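Notebook, cell 6, Jedura bench. April, started 8:40.

Purpose: revise the working rules for the two-arm sorting bench before the Prirnaven review. The current sheet is a leftover from the single-arm setup and has been edited by hand so often that two of the rules contradict each other. Notes below are in the order things came up. Clean copy to follow once the open items are closed.

1. Shared workspace

The old sheet says "arms must not be in the tray at the same time". We stopped following that when the paired tasks came in, and a rule that everyone breaks before morning tea is worse than a missing one. Replacement wording:

Both arms may be over the tray together. Only one arm may be below rim height on a given half. The half line is the short centre line of the tray, taped on the bench and matched in the planner. An arm that needs to cross the line requests it, waits for the other arm to report itself above rim height, then crosses.

Checked the planner config against this. The lockout is there but was set on joint position, left over from the Workneh code, and it doesn't know about finger length. Changed it to fingertip position with the long jaws fitted. Anyone swapping jaws has to change the tool file as well. Put that on the swap checklist, line 2.

2. Speed

Reduced speed whenever the bench door is open or the enable switch is held by hand. No exceptions for "just a quick look". Log files from last month show 82 starts at full speed with the door flag raised, all of them from the same script, which set speed after the flag was read. Order of calls fixed. Added a test that fails if the speed call comes first. Ran it 6 times with the door open, 6 refusals.

The Drerkport safety relay is still the thing that counts. The software check is a convenience and should be written up as one. The old sheet gives the impression that the script protects people, and that paragraph is deleted.

3. Tray contents

One material per tray, stated in the run header. Mixed trays are allowed for trials where mixing is the point, and then the header lists every type. Grasp statistics from an undeclared mix are useless to whoever picks them up later. I threw out a file of 1299 grasps last winter for this reason and would prefer not to do it again.

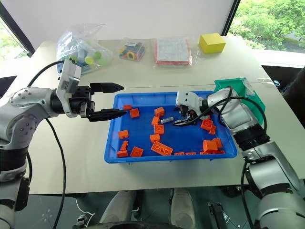
Run headers need more than a project name and a start time. Minimum fields from now on: tool file version, jaw type left and right, tray type, part list, speed mode, operator initials. The part list is the one people skimp on. "Orange blocks" would not pass for the tray on the bench, where there is a small grey metallic cylinder lying in among them near the middle, and the blocks themselves run from flat plates up to a 2x4. The header should name the cylinder separately and split the blocks by shape. A gripper force that suits a plastic brick tells you very little about a metallic part, and a thin plate lying against the rim is a different grasp problem from a brick in the open floor of the tray. Someone reading the results in a year will only have the header.

Added a free text field for part pose at start (scattered, stacked, aligned). Default is blank and the logger refuses a blank.

4. Cables

Rule as drafted: no cable may enter the swept volume of either arm at any pose in the task, including the approach and the park move. Slack at the wrist is needed for the full roll, so the loop has to exist. The question is where it goes. A loop that hangs over the table can catch the tray lip on a low move.

Wording: slack loops to be clipped to the upper arm where possible. Where a loop has to cross the table it is routed outside the tray footprint and checked by hand at slow speed, both ends of travel, before the first automatic run of the day. Check gets initialled. Cable sleeves inspected every 2000 cycles, replaced on any visible wear.

Tried the clip on the left arm. Full roll is fine clockwise, tight on the way back. Moved the clip one hole toward the shoulder and got the range back. Same clip on the right arm still to be tried.

5. Bench storage

Spare parts in closed bags or bins, along the wall side, out of reach envelope. The envelope drawing on the wall is for the old mounts and must be redone before this rule can be enforced. Until then use the measured reach plus one hand width.

Nothing goes on the bench on top of the half line tape. Loose parts outside the tray are picked up before a run with power to the arms off at the enable switch. Reaching in during a pause is not allowed, as a pause is a software state and the drives are live.

6. Stop and restart

After any stop, cause unknown included, the operator writes the cause in the log before restart. "Unknown" is an acceptable entry once. A second unknown in the same shift means the bench stays off until someone else has looked at it.

Restart is always from park. The resume-in-place option has been removed from the panel. Expect complaints from the people doing long runs.

Open items

Redraw envelope for the new mounts.
Right arm clip, full roll both ways.
Ask Prirnaven whether they want the stop log as a file or on paper.
Half line tape is lifting at the window end, replace with painted line.
Confirm tool file numbers for the short jaws. The two I found disagree in the third decimal place.

Stopped 3:15. Arms parked, enable off, key in the drawer.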